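Desk panels arrive on the second floor

The last of the fabric desk panels went up on Monday, which finishes the furniture part of the Portela office move. Every desk on the second floor now has one along the back. The panels came from Uston, and the order ran to $7,980 less than the first quote because we kept the existing white desktops.

The panels are the taupe-beige fabric that most people picked in the July survey. They stop just short of the desktop, so a charger cord can pass through the gap underneath. The fabric will take pushpins, but please don't use tape on it. Tape pulls the weave and the supplier won't cover the damage.

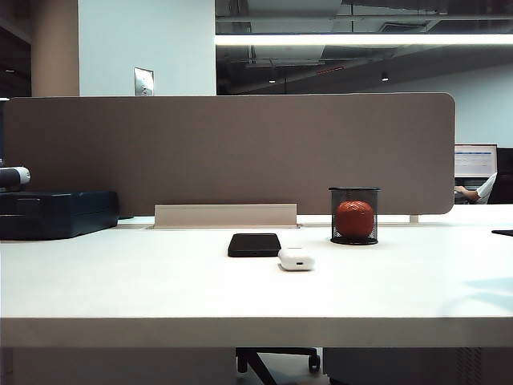 Cables should go through the beige cover at the back of the desk. The lid lifts up. If yours sticks or doesn't sit flat, send a note to Daiane Tavares and she will add it to the list for the installers' next visit. Please don't loosen the panel brackets yourself to move a panel over.

Desks will be wiped down in the evening, starting at 8:00. The cleaning crew has been told not to move personal items, so anything left out gets cleaned around. Phones, earbuds and the like are better off in your locker overnight. Fruit and other food should go home with you or into the kitchen.

Antigoni Raptis still has a few mesh pen cups in the supply closet for anyone who lost theirs in the move. Third floor panels are due next, and we will post the schedule when we have it.

Portela Office News | Questions: contact the facilities desk | © Portela. All rights reserved. | Back to top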